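February 28, 2023

Seed trays again. Petro Holovko dropped off the second bag of basil from Nedgate this morning (bless him, he even labelled it) so I finally got the germination comparison going. Two trays, 200 seeds in each, same potting mix, same spot on the shelf over the heater. Left tray is the Nedgate seed, right tray is what was left from October. I know, I should have put the old seed in the fridge! 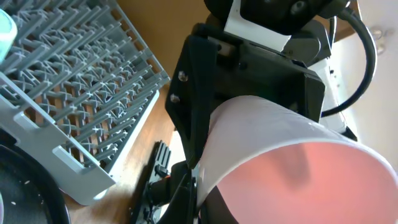 My big worry is damping off. Last round the seedlings came up gorgeous and then keeled over at the soil line, and I'm sure I was drowning them. So this time I'm watering from underneath, and I want to try a few in paper cups as well. The plain white ones are thin enough that light comes through the wall and turns the inside pinky, so I'm wondering if the roots will mind. Might wrap half of them in foil and see. Albertina Antunes says the roots couldn't care less and I'm fussing, but she grows tomatoes in old boots so I'm not sure she's a neutral party.

Mix for the cups: two parts coir, one part perlite, pinch of lime. I ran out of perlite partway through and topped up with the coarse stuff from Custer, so the last few cups are a bit gritty. Marked those with a C.
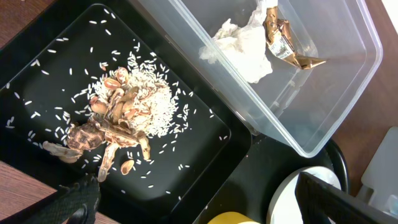 Heater is on the low setting overnight, lids on until the first green shows, then lids off straight away, even if it's only a handful up. Last time I left them on for the slow ones and the whole lot went fuzzy.

Still to do: find the other thermometer, ask Petro what he paid for the seed, write the sowing date on the right tray.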